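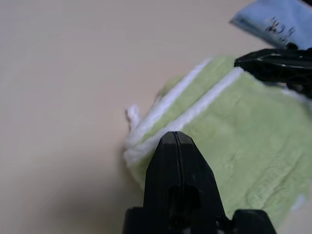 Two-arm towel cell — setup and upkeep report
Marichka Tymoshchuk
Dilthorpe lab section, handed in 9/13/25

1. What the cell is

Two arms on one table, each with a black two-jaw gripper and a small camera at the wrist. Job is folding cloth, mostly terry towels. I took the cell over in June and my part was keeping it running, so this report is setup, upkeep and one repair. The folding software is covered in the Brinovcombe group's report, not here.

2. Setup from cold

Power up the controller first, then the arms. Left arm before right. If you do it the other way the right arm takes the left one's address and you have to start again.

Home both arms with the table clear. Then close the grippers on nothing and look at the seam between the jaws. Should be one thin line all the way down. If it opens toward the tip, stop and go to section 4.

Table height check — bring one closed gripper down slow over bare table, slip of paper underneath, stop when the paper drags. Enter that as zero. Do the same for the other arm. Their zeros are never the same and I quit trying to make them match.

Last thing is the wrist cameras. Wipe the lens, check the fingertips show up at the bottom of the view. Screws on the camera bracket back out over time. I put thread lock on them, the mild kind.

3. Upkeep

Lint is most of it. Terry sheds and it goes into the opening partway down the fingers. Left alone it packs in and the jaws won't close flat. I clean with a soft brush and then a dry swab. No compressed air, it drives the fluff further in toward the slide.

Schedule I ended up with:
every 500 grasps, brush both grippers
every 1000 grasps, fingers off, clean the slide, new grease, re-zero

The counter on the Kallivus controller stood at 1329 when I wrote this up, so one full service done and a bit over.

Check the towels too. Loops and pulled threads along the white borders catch in the seam between the jaws. The green striped towel has a frayed white loop at the edge of its border. Trim these before a run, don't pull them or the whole border starts to go.

Fingertips scuff. Light scuffs don't matter. A burr does — run a fingernail over the tip, and if it catches, take it off with fine paper.

4. Repair: right gripper not closing

Symptom was dropped corners. The gripper reported closed but the cloth slid out, worse on a single layer than on a fold. Thought it was the force setting and lost most of a afternoon on that. Raised it one step, no better, put it back.

Then did the closed jaw check, with a light behind. Gap at the tip. Took the fingers off and found a rope of green thread wound around the slide on one side, so that jaw stopped short.

What I did:
power off, wait for the controller light to go out
fingers off, 2 mm key, keep left and right fingers apart
cut the thread with a blade and pull it with tweezers
wipe the slide, thin coat of grease
fingers back on, screws loose, close the jaws by hand so they line up, then tighten
home, close, look at the seam, re-zero the table

After that, 5 test lifts on a single layer with no drops. Small test I know, ran out of lab time.

5. Problems still open

The cable on the right arm rubs at the elbow. Taped for now, needs a proper sleeve. One is on order from Solís and hasnt come.

Both grippers working on the same towel is where I'd be careful. There is a software limit on how close they can get, but it goes by the arm model and leaves out the width of the gripper base. I added a margin by hand in the config file. Whoever has the cell next should measure the bases properly and fix the model.

Spare fingers are in the second drawer, the grease is with them. Log sheet is taped inside the cabinet door, please fill it in.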